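Kondeo opens up its gripper care routine to everyone

Press release, December

I've looked after the hand-held grippers in our Irkance workshop for a good while now, and people keep writing to ask how we keep the fingers lined up. So we're putting the whole routine out, free, as the Favitz care sheet. It fits on one page and you don't need to be an engineer to follow it!

The short version goes like this. Every 2000 grasps we wipe down both jaw pads with a damp cloth and check the pad screws. Every 4000 we take the fingers off, look over the brass inserts in the arms and put everything back with fresh threadlocker (a tiny drop, please - I've spent whole afternoons freeing screws that somebody drowned in the stuff). The full job takes me 38 minutes with the radio on.

Then comes my favorite bit, the alignment check. Bring the fingers together slowly and look at where the pads meet. If one touches early, loosen its screws a quarter turn, nudge it, and try again. We used to do this by eye and call it good, and the left finger on our oldest unit wandered for months before anyone caught it.

These days I finish up at the table with frosted acrylic dividers, the slotted kind that fit together in a grid. Thin upright panels are fussy to grip, and a pad that sits crooked will twist them. I open the jaws, come in from above and go for a top edge between two slots. 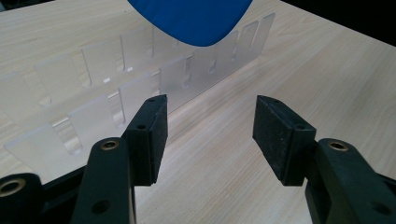 Kopecký wrote back after trying an early copy of the sheet that the divider check had found a crooked pad the closing test missed, and asked for a torque figure for the pad screws in the next version. Fair point, and it's going in.

The care sheet is ready to download from the Kondeo support page, along with a blank service log. If your pads wear faster than ours do, send me your log - I'd love to see it.

Contact: Kondeo workshop desk, Irkance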